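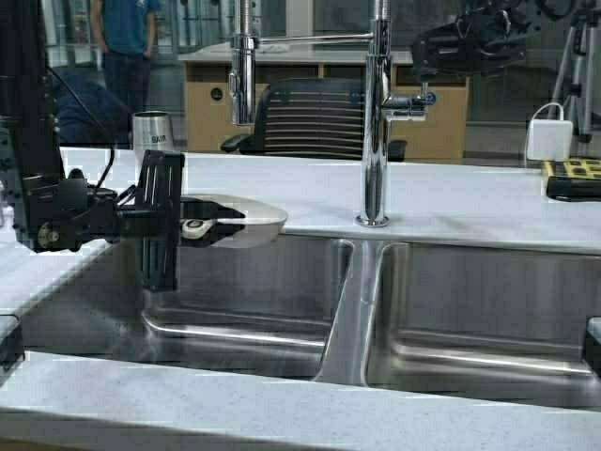

**Final water bill based on an estimate, can I challenge it?**

Hello all, I hope someone kind can help. We moved out of our flat in Mullonholm in the spring and I read the meter on the last morning, with the van outside and my mum holding the torch, bless her. It said 1,110. The final bill has now come and they've put 1,300, marked with an E, which I gather means estimated. They want £290! I rang and was told the account is closed. Do I just have to pay it? I did take a photo of the dial, though it's a bit dark.

*Farkas, Mullonholm* 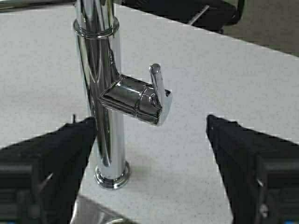
**Béla Oláh** · 29th August · 14 replies on this board

Oh, please don't pay it yet. A closed account can still be corrected, whatever you were told on the phone. Write to them (email is fine, but keep a copy) and give the meter's serial number, your reading, the date you took it and your new address. Attach the photo even if it's dark, as the phone usually stores the date with it. Ask for the bill to be put on hold while they look, and use the word "complaint" so that it gets logged properly. It might also be worth asking the new tenants what the meter says now. If it's still under 1,300, you're home and dry.

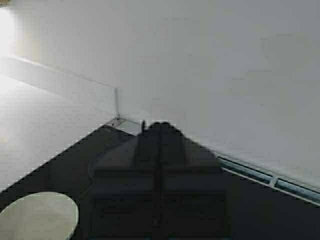 Győző Győri: I'd just pay it, life's too short. Mine was wrong as well when we left Flarken and I got some of it back in October without doing much. But do check the serial number, because in our block the meters were muddled up and we'd been reading next door's.
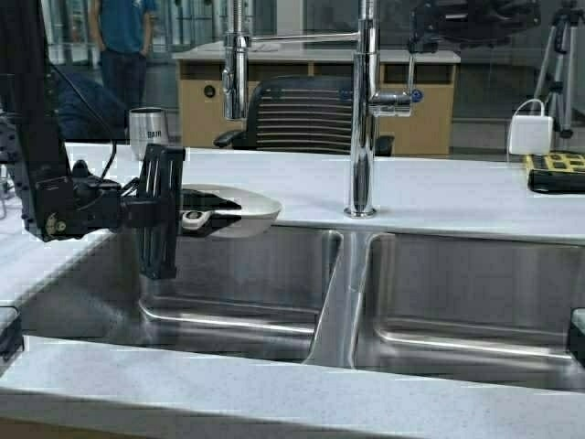 *Double sink and speckled worktop.*

**Farkas**

Thank you both so much. I've got the serial number on an old bill, so I'll write tonight, and I'll drop a note through the door at the flat as well.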